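Participants wanted: does a standing desk do anything for your back?

Bamaslow Reading Group on Work and Health is looking for 47 people who sit for a living and are willing to have their habits checked for 10 weeks, starting in September.

We should say up front that we don't expect much. The claims made for standing desks are large and the proof behind them, as far as we can tell, is thin. Most of what we have read was paid for by people with desks to sell, or asked office workers how they felt the same week they got new furniture. People like new furniture. We would like to know what is left once the newness wears off.

Who can take part

You work at a desk at least five hours a day, four days a week. You are 22 or older. You have had some lower back pain in the past year but are not being treated for it now. You do not already own a standing desk, and you have not promised yourself one for your birthday.

We would especially like to hear from doubters. Studies like this tend to fill up with people who have already made up their minds that standing is good for them, and their answers show it. If you think the whole thing is nonsense, please apply.

What you would do

You will be placed by lot in one of three groups. One group gets a desk that goes up and down. One gets a short printed sheet telling them to get up and walk every hour. The last group gets nothing until the study is over, and then picks either of the other two. You cannot choose or swap, so please don't write and ask.

Everyone fills in a paper diary at 4 p.m. on working days. It takes two minutes. There are also three visits to our office on Kirnness Road, where Rostam Rahimi will go over your diary with you and do a simple bending test. 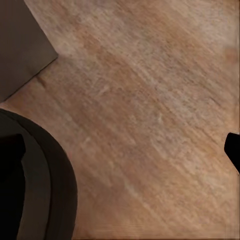 Pay is $100, given in full at the last visit. We know this isn't a lot for 10 weeks of diaries. Parking is free behind the building, but the lot is small and fills up before nine.

What we can't promise is a better back. You may feel the same at the end, or worse – standing all day has its own troubles, as anyone who has worked a cash register will tell you. You can drop out whenever you want without giving a reason, though we would be glad to hear one.

The desks are bought at the normal price. We take no money or free goods from any maker, and we will publish the results whichever way they fall, including if they turn out to be dull.

To apply, send a short note to Folasade Isah at the Kirnness Road office. Tell us your job, your usual hours and how long your back has been bothering you. Please leave out scans and doctors' letters. We will answer every note, but it may take us two weeks.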